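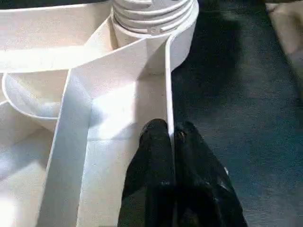

Wrist camera view, with one finger on each side of the thin divider in the white molded part.

Kemppainen Nonatitz Hand-Teaching Kit
Reviewed by Sepehr Ranjbar
Monday, January 2, 2023

The Nonatitz is a leader arm, a foot pedal, a wrist camera and a recording program, sold together as a kit for teaching a small robot arm by demonstration. The operator moves the leader and the follower copies it. The kit also supports direct hand guidance, in which the leader is put aside and the follower is pushed through the task with its motors slack. Kemppainen sells it without a follower arm. I used it at our shop in Cunville from September onward, on a six-joint arm we already had.

Setup

The leader clamps to a table edge up to 46 mm thick. The clamp is good and does not creep. Joint calibration takes two poses, one folded and one stretched out, and the program stores the offsets under the serial number of the arm. It asks for the calibration again after every firmware change, including changes that have nothing to do with the joints.

Cabling is less tidy. The camera cable leaves the wrist on the same side as the tool connector, and the supplied clips hold it too close to the last joint. At full rotation it pulls. I moved the first clip back one link and left a loop, and have had no trouble after that. The printed manual shows the clip in the bad position. The PDF shows it in the good one.

Remote control

The leader reports joint positions at 1000 Hz. The recorded file is written at a much lower rate chosen by the user, so the high figure mainly affects how the follower feels to drive. It feels direct. Slow moves are smooth, and small corrections at the fingertips come through without the stair-step motion I have had from cheaper leaders.

Most of my testing was done on molded plastic parts placed on the floor. The white one has walls, channels and curved compartments, with a ribbed neck at the top, and the task was to bring the gripper down with the thin upright divider between the fingers and close on it. It is a fair test of a leader. An operator who comes in a little to one side puts a fingertip on top of the fin, and an operator who comes in at an angle touches the wall of the channel first. With the Nonatitz I could place the fingers by eye from the wrist view after a morning of practice. A colleague from our Sancombe office, who had not driven a leader arm before, needed most of a day.

There is no force feedback. The trigger has a spring, and the spring feels the same whether the fingers are closing on plastic or on air. The program draws motor current as a bar beside the camera view, and with practice one watches the bar. It is a poor substitute on thin parts, where the current rises late. Anyone whose task depends on pressing lightly should try the kit before buying it.

The foot pedal starts and ends an episode. A long press discards the last one. This is the best thing in the box. Keeping both hands free means that the start and end of each recording are clean, and bad attempts go away at once instead of waiting to be sorted out later. The pedal slides on a hard floor and wants a rubber mat under it.

Hand guidance

Hand guidance is the weaker half. The follower holds its own weight reasonably well in the middle of its reach. Near full extension it sags, and the operator ends up carrying it. The payload setting accepts values up to 600 g and should be entered with the gripper and camera included. The manual does not say whether they are included already. They are not.

The larger problem is that the operator's hand has to be somewhere. Holding the wrist puts knuckles near the camera, and a recording with knuckles in it is of little use for training a policy that will later run without them. Kemppainen supplies a short handle that bolts behind the wrist and keeps the hand out of view in most poses. When the tool points straight down at a low part, the handle is awkward and I went back to the leader. For teaching waypoints, where the images do not matter, hand guidance is quicker and I still use it.

Camera

The camera is small, light and fixed in focus. It is mounted so that both fingertips enter at the bottom of the picture, which is the right choice for close work. Objects a short distance past the fingers are a little soft.

Exposure is the main complaint. On automatic, bright white plastic next to a dark gray carpet is a hard case, and the nearest white surfaces wash out under strong light. Edges generally survive. Shallow shape on a sloping surface does not always. Exposure can be locked in the settings, but the lock is lost on restart, and I have one set of episodes in which the first half is visibly darker than the second. The lock should be saved with the project. I now check it each time the program starts.

A bracket for a second camera is included. The camera to go on it is not.

Software and files

The recorder writes one folder per episode, with video, joint positions, gripper opening and a plain text log. Times in the video and joint files agree well enough that I have not had to shift one against the other. Export to the common training formats worked on the first attempt. Playback on the follower is available directly from the episode list and asks for confirmation before moving, with a speed slider that defaults to slow.

Naming is clumsy. Episodes are numbered in the order recorded, and a discarded number is not used again, so gaps appear. Task labels can be typed in afterward, one episode at a time. A way to label a whole group is listed as planned.

The program ran for full working days without a crash. It did twice fail to find the pedal after the computer had been asleep, and unplugging the pedal cleared it.

Build

The leader's links are stiff and the bearings have no play that I can feel. The trigger has developed a faint click near the end of its travel. It does not show in the data. Spare triggers and cables are sold separately, and a cable ordered from Kemppainen arrived within the week.

Rating

Remote control: very good, with the lack of force feedback noted.
Hand guidance: fair.
Camera: good at close range, exposure handling needs work.
Software: good.
Manual: use the PDF.

I would buy the kit again for remote demonstrations with a wrist camera. For hand guidance alone it costs too much, and the free-drive mode already built into many arms will do the same job. The version reviewed had the second firmware release installed.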